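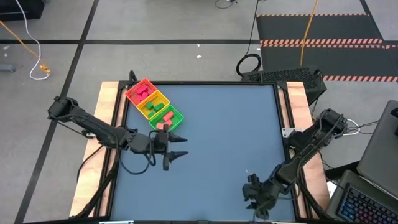 Page last changed: June, 4.10 pm

Small baskets, big tables

The cheapest storage in most homes is also the storage people think about least. A small plastic basket with slotted sides costs little, weighs almost nothing and can be rinsed under a tap. It has no lid to lose and no drawer runner to jam. For anyone with a work table and a supply of loose bits, whether building blocks, pegs or seed packets, it is hard to beat.

We spent a few weeks looking at how people use them, and at what the shops are selling. The three baskets at the top of this page, in red, yellow and green, are the usual sort. They sit close together at one corner of a slate-blue table, and the blocks inside are red or green.

The first thing you notice is that the colours don't match. Green blocks are in the yellow basket, and there are reddish blocks in both the red and the green. Plenty of households start out with a rule that each colour goes in its own basket, and plenty give it up. It works well enough for very young children, who like putting red with red. After that the basket colour is more use as an address. "The yellow one" is quicker to say than "the one on the left behind the other one", and it stays true when the baskets get moved.

If you do want things matched, buy the baskets after the contents. Blocks come in whatever colours the maker chose, and pinkish reds and salmon reds are common where you might expect a plain red. Hold a block against the basket in the shop if you can.

Choosing a size

The range at Kistent comes in two depths, and the shallow one is the better buy for blocks. A deep basket gets tipped out every time someone wants the piece at the bottom. In a shallow one, everything can be seen from above and picked out by hand. Rectangular blocks never pack neatly unless you stack them, and there is no reason to. Leave room for them to lie at odd angles and fill each basket to a bit over half.

Slotted sides have one drawback, and that is small parts. Anything thinner than the gaps will work its way out in transit. Emovness sells a basket with solid lower walls for beads and screws, though it costs twice as much and is harder to dry. For blocks, the open grid is fine, and you can see what's in it from the side when it's up on a shelf.

Check the rim before you pay. Cheap moulding often leaves a rough seam along the top edge, and you will feel it every time you reach in. A minute with fine sandpaper fixes most of them.

The table underneath

A basket is only as handy as the space next to it. Most of the people we asked kept theirs in the middle of the table and worked around them. Moving them to a far corner frees up the whole surface, and the reach is short enough on anything square. Set them touching, on a diagonal if you like, so that each one can be got at from the side.

The surface matters more than you'd expect. A plain flat colour, blue or grey, shows up both the blocks and whatever you've dropped. White specks and crumbs are easy to find on slate blue and get wiped away before they're ground in. Patterned tops hide the lot. Rolland makes a roll-out mat in dark blue that does the same job on a dining table, and it can be hosed down outside.

Light wooden rails down two sides are worth having if you're building a table from scratch. Ours are pine on the test bench in the office, oiled twice, and they have held up to six months of knocks.

Putting away

Tidying goes faster with fewer baskets. Three is plenty for one table. Past that, people start to sort, and sorting is a separate job that can wait for a wet afternoon. Soltenon's stacking set looks clever in the catalogue, but the bottom basket in any stack goes unused — we saw this in nearly every home that had one.

Wash them every couple of months in warm soapy water, shake them out and leave them upside down on a towel. The slots dry last. Keep them off a sunny windowsill, where yellow plastic in particular goes chalky and then brittle.

Comments

pegbasket: We gave up colour matching years ago. Yellow is "wheels and weird ones" at our house.

Dot in the hills: Agree about stacks. My bottom one is full of things I thought I'd lost.

marlow_st: Does the Rolland mat lie flat straight away? Mine curled at the ends for days.

tinshed: Put it face down overnight with books on the corners. Worked for me.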